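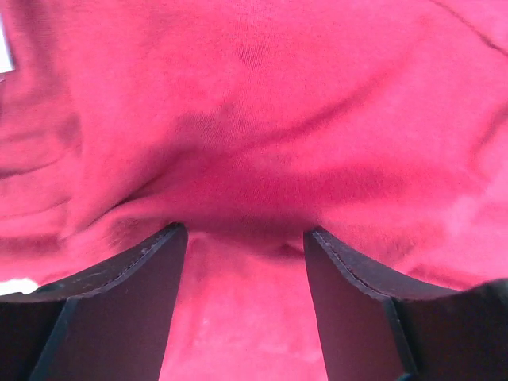 Page last changed: July

Fleker Heavy Jersey, cut lengths and full rolls

Product group: knitted fabrics, single jersey
Supplied by: Mollotari Textiles, trade counter and mail order

Fleker is a single jersey knitted from combed cotton. It is sold for T-shirts, sweatshirt linings, children's wear and soft bags. The yarn is spun and dyed before finishing, and the cloth is compacted at the end of the line to limit shrinkage in the first wash. It has moderate stretch across the width and slight stretch along the length. There is no elastane in the standard grade.

The cloth is sold open width, with gummed edges. The gummed strip is stiff and should be trimmed off before cutting out. It does not soften fully with washing and will show as a hard line if it is caught in a seam.

Specification

Fibre: 100% cotton, combed
Construction: single jersey, plain
Finish: compacted, lightly brushed on the reverse
Edges: gummed, open width
Standard shades: 8
Stock code: 1739 followed by the shade letters
Minimum cut: one metre
Full roll: sold by weight, ticketed at the mill

Shades

The standard shades are white, oat, mid grey, navy, bottle green, black, bright red and dark red. The two reds are dyed by the same method but are not interchangeable, and a garment should not be made up from a mixture of them. Both look lighter under shop lighting than they do in daylight. Customers matching an existing garment should ask for a swatch and check it beside a window.

Dye lots are marked on the roll ticket. We will cut an order from one lot where there is enough on the roll. If an order has to be split across two lots, we contact the customer before cutting. Shade variation between lots is within normal trade limits and is not treated as a fault.

Shrinkage and washing

Wash the cloth once before cutting. Use the same temperature that the finished garment will be washed at. Most of the remaining shrinkage is along the length, so a garment cut from unwashed cloth will tend to come up short in the body before it comes up tight in the chest. Tumble drying increases the shrinkage and is not advised for the first wash.

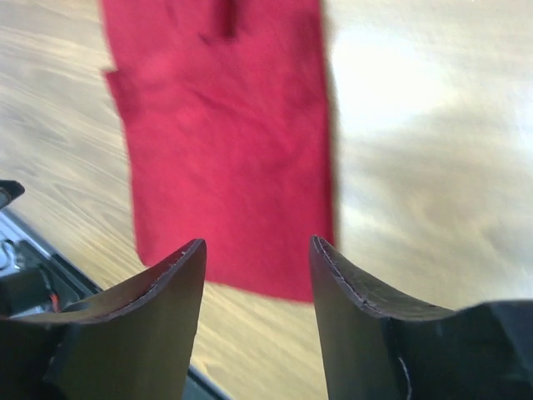 Dark shades and reds should be washed separately for the first three washes. Some loose dye will come out in the water. This is surface dye left from finishing and the loss tails off quickly. Colour catchers may be used but are not a substitute for a separate wash. Do not soak the cloth, and do not leave it wet in the drum — dye can settle in the folds and leave faint lines that are hard to remove.

Dry flat or over a wide rail. Line drying with pegs at the hem pulls the edge into points. Iron on the reverse at a medium setting, lifting the iron and setting it down again along the length of the cloth.

Cutting and sewing

Let the cloth rest on the table overnight after unrolling. Jersey that has been wound under tension will draw back, and pieces cut too early will be smaller than the pattern. Lay the pattern with the grain arrow along the ribs of the knit. The grain can be found by looking at the face side, where the ribs run as fine upright columns.

Use a ballpoint or stretch needle. A four-thread overlocker gives the best seam. On a plain sewing machine, use a narrow zigzag and reduce the presser foot pressure. Shoulder seams should be stayed with tape, as the weight of the sleeves will otherwise stretch them out. Whitlock cotton stay tape is stocked at the same counter in white and black.

Neckbands may be cut from the same cloth, but a rib gives better recovery. Stadetti 1x1 rib is dyed to match all standard Fleker shades except oat. Cut the band shorter than the neck opening and quarter both before joining.

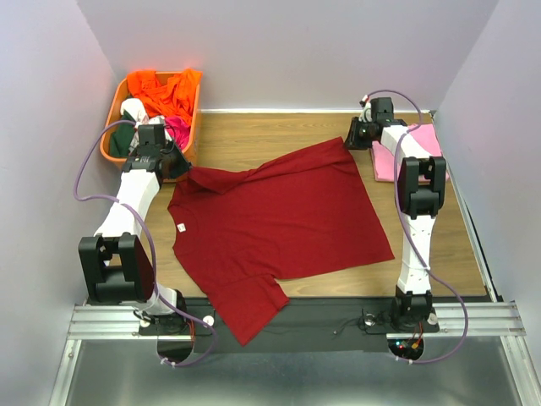
Short-sleeved T-shirt, dark red, with a small white label inside the neck.

Ordering

Cut lengths are measured relaxed and cut square to the edge. Cut lengths cannot be returned unless faulty. Full rolls may be returned unopened within the period shown on the invoice, less carriage. Faults such as holes, dropped stitches and oil marks must be reported before the cloth is washed or cut. Small faults on full rolls are tagged at the edge with a coloured thread, and an allowance is added to the roll.

Swatch cards carry every standard shade and are free with any order. Ask for card 279. A separate card is available for the rib. The heavier brushed grade, code 600, is listed on its own page and is not held in bottle green.

Orders placed before 2 pm are normally cut the same working day. Full rolls leave from the warehouse and should be allowed one extra day.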